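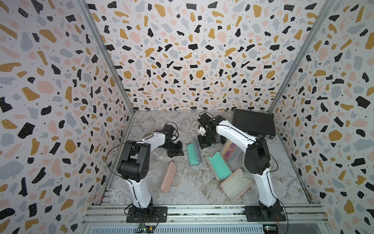

Terrazzo-patterned panels and a marble-patterned floor

Drulidlow board > Local TV and radio

tokaholmgal
So Devden 11 is dropping the 6 a.m. local news and running the feed out of Alcaraz instead. I grew up on that show!! My mom still has it on while she makes coffee. Did anybody see this coming?

marsh662
Yep. They cut the weekend crew in June and you could tell where it was headed. I gave it up for podcasts years ago, sorry.

tokaholmgal
Podcasts won't tell me the bridge is closed, marsh.

L. Ghoneim
Lahcen here, I ran audio on the morning show until they let 2 of us go. It wasn't ratings, whatever the station says. The new owners wanted one newsroom for both towns and ours had the older gear.

marsh662
With respect, ratings had to be part of it. My whole street quit watching.

L. Ghoneim
Your street isn't the county, man. We got 292 emails the week of the flood, people asking where to go. I miss that crew a lot.

pennyloaf
Is the 5 p.m. show safe? I can't find a straight answer on their site.

L. Ghoneim
Last I heard, yes, through spring.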